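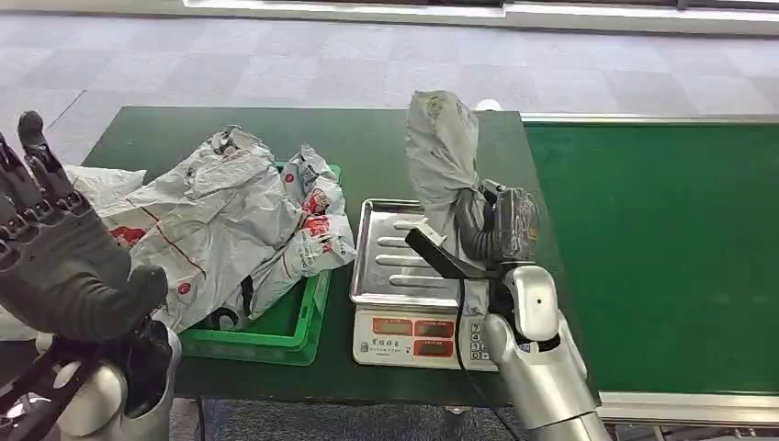

Section 4: When the weight won't settle, or a bag won't let go

Most of you will end up on this page sooner or later, so please don't feel that you have done something wrong. Mailer bags are awkward things. They crumple, they cling to one another, and the right hand of the Perar will sometimes keep hold of one while the scale is already trying to weigh it. The station then stops and shows fault 47 on the operator screen.

We first met this fault at the Madley site in April, where a bag that had not been fully released gave a false weight and was sent down the belt with the wrong label. The steps that follow were written up by Mawuli Agbeko after that, and they have served us well.

CAUTION: Fault 47 pauses the arms but does not take the power off them. The fingers can still close. Never reach between the two arms to pull a bag free until you have finished step 2.

1. Press Pause on the operator screen and wait for both arms to come to rest. Give them a moment longer than you think they need.

2. Turn the arm key to Off and take it out. Keep it in your pocket — not on the table, please, where somebody kind may put it back for you.

3. Stop the conveyor with its own switch. The arm key has no effect on the belt.

4. Support the bag from underneath with one hand, then press the release button on the wrist. The fingers will go slack and the bag will drop a little way.

5. Lift the bag clear and look over the scale tray. Nothing should be touching it, including the fingers, the blade or the edge of another bag.

6. Check that the scale cable hangs freely and isn't being tugged by anything.

7. Press Zero on the scale and wait for the reading to settle. If it creeps up or down, leave it alone for a minute and try again.

8. Put the bag back on top of the pile in the crate, refit the key and choose Resume from Last Item.

Note: If a bag has torn, set it aside and enter code 387 so that the Drillon software skips it.

Note: Should the fault come back 4 times in one shift, leave the key out and ring the Vlad support desk on extension 1194. They would much sooner hear from you early, and they are a friendly lot.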